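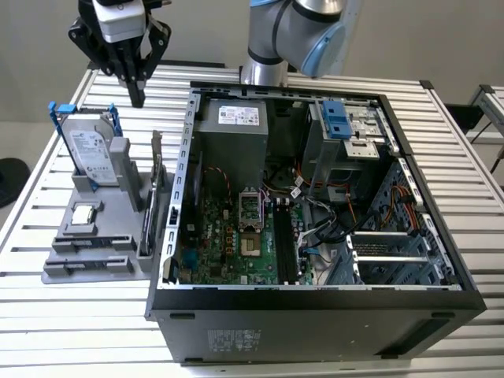 Carmela Bustamante
Bench lead and README keeper, Temlow

# Temlow Desktop Teardown Set

Welcome! Temlow is a collection of pictures and notes on desktop towers, opened up and laid on their sides so you can get a good look at the parts. I love these machines. A desktop tower is one of the few things left that you can open, learn from and close again in an afternoon, and I wanted a set that shows them the way you meet them on a bench – side panel off, cables everywhere, memory slots waiting.

## What's in it

- 2000 stills of open cases and loose parts
- 8 part labels (see below)
- 3 plain-text note files on cases, parts and cables

## Part labels

- `psu` – power supply
- `board` – motherboard, with or without a processor
- `slot` – memory slot, marked only when no module is in it
- `gpu` – graphics card
- `hdd` – 3.5-inch hard drive
- `caddy` – drive caddy, rails or latch (the blue ones are a joy to spot)
- `cable` – any bundle, however messy
- `holder` – trays, fixtures and stands for parts outside the case

A drive in a caddy gets both labels. We went back and forth on that one for ages, and I'm still happy with where we landed!

## Bench layout

Towers lie flat with the open side up. The gray stepped tray keeps parts upright and easy to tell apart, so a drive can stand on its edge next to the case while the board stays in view. If you're building a tray like it, leave more finger room around the drive slot than you think you need.

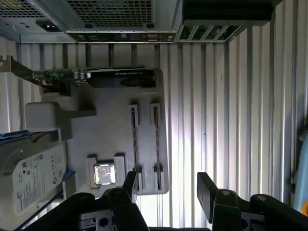
Graphics cards were my favorite part to label. Draw the `gpu` outline around the whole card, bracket included, even when the cooler covers only part of the green circuit board. Hard drives are easier, and a Seagate label is a big help when a drive is sitting at an angle. Please type the maker's name into the `text` field only if you can read it. A guess goes in `notes`.

Cables are the hard part. Where a bundle crosses the board, we mark the bundle and leave the board outline whole underneath it.

## Known gaps

- Small connectors on the rear panel have no label of their own yet. I'd love help with this!
- Cooler parts are patchy. If you can't tell what a small metal piece is, leave it blank.
- Only 6 case styles are covered, and slim cases are missing altogether.

## Changes

May 11, 2021 – `holder` added, `slot` rule tightened, typos fixed in the cable notes.

Slim cases are next on my list, and I hope to have the first batch in by December.

Related items
Nivine – screws, standoffs and small hardware
Grecu – cable and connector notes
Folline – laptop teardown set

Contact Carmela Bustamante | © 2021 Temlow | Back to top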